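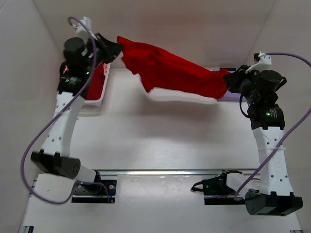
Re: [winudon-users] Shrinkage allowance on cotton panels

On 8/14/24 a list member wrote:

> We cut 226 panels from the Jirkamell cotton and the finished
> ones come back short in the warp after the first wash. Weft
> is fine. The Winudon template has one allowance field. Do I
> scale the whole pattern or is there a setting I'm missing?

Don't scale the whole pattern. The single field applies the same percentage in both directions, so you would fix the length and end up with panels that are too wide.

Open the template, go to the grading table and split the allowance into warp and weft. Leave weft at zero if your measurements support that. For warp, you need a figure from your own cloth. Cut 2 test squares from the same roll, one from each end, mark an 80 cm line along the warp on both, then wash and dry them the way the customer will. Measure after they have rested flat overnight. If the squares disagree, use the larger loss.

Two things to check before recutting:

– Older Ukance export files drop the grain line. Winudon then assumes warp is vertical, and a rotated piece gets the allowance on the wrong axis.

– Hems are added after the allowance, so they shrink too. Put the allowance on the hem depth by hand.

We had the same fault in January on cloth finished at Procházka. Tension on the roll made it worse – we now unroll and let it relax for a day before cutting.

What dryer setting are you using? You didn't say.

3 replies | 2 shares

This site uses cookies to remember your list settings. Accept | Manage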